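**May – Bench 3, shoe reorientation by teleoperation**

Work continued on the Skukura task set. The operator drives the hand by remote control from the adjoining station; the task is to pick up a canvas high-top, turn it on its side and hold it sole up for inspection. The Vastholm controller was left at its April settings, with the wrist speed limit unchanged.

Demonstrations were recorded at 20 Hz. The total for this task now stands at 1,472, of which 480 use the knit gloves over the fingers. Bare-finger recordings are kept in a separate folder and are not to be merged until the Roussel comparison has been completed.

Grip on the midsole remains the principal difficulty. Operators tend to close on the rubber wall before the fingers underneath have settled against the canvas, and the shoe then rotates toward the toe. The revised instruction is to bring the lower fingers up first, pause, and close from the end of the shoe last.

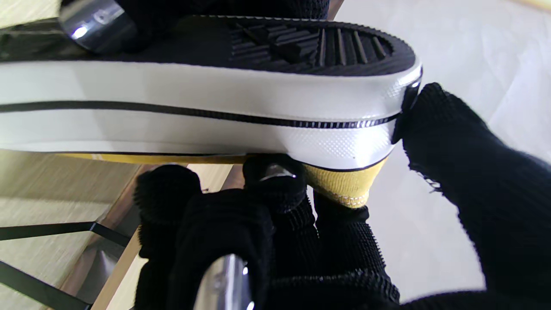
Should a demonstration be discarded if the operator corrects the grip partway through?

Corrected demonstrations are retained, provided the shoe stays in the hand and the correction is complete before the turn begins. They are tagged "regrip" at the time of recording. Drops are discarded, as are takes in which the operator releases the controls to reposition.

Glove wear was reviewed. Fraying at the fingertips is acceptable for recording, but a glove with a hole at the contact point is to be replaced and the change entered in the log – the policy trained on the earlier batch was sensitive to it. Replacement gloves are in the Flostex box under the bench.

Outstanding: repeat the wrist camera calibration before the next batch; confirm with the Roussel group which shoe sizes they require; rename the files from the second operator, which still carry the old task code.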